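Hulten Satin Enamel, Water-Based, 2 L
Product code 1709
Manufactured by Prorel Coatings, Stikham

Hulten Satin is an acrylic enamel for interior furniture, doors and trim. It levels well under brush or foam roller and dries to a low-sheen finish. Stocked colours are Chalk, Cream White and Harbour Grey. Other colours are tinted to order at the Stikham counter.

Surfaces must be clean, dull and dry. Previously varnished pieces require sanding and one coat of Ignacio Bonding Primer. Do not apply below 10 °C.
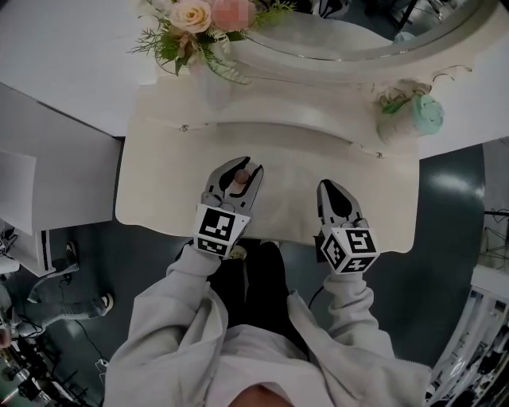

Can Hulten Satin be applied over old oil-based enamel?
Sand the old enamel to a uniform dull surface, remove the dust with a damp cloth, prime with Ignacio Bonding Primer, then apply two coats of Hulten Satin. Check pre-1970 paint for lead before sanding.

Coverage: 19 m² per tin, single coat
Recoat: 2 hours
Clean-up: water
Storage: keep from freezing, lid sealed

Trade orders and colour matching: Analyn Sebastian, Stikham counter. Safety data sheets are supplied on request. Tinted product is not returnable.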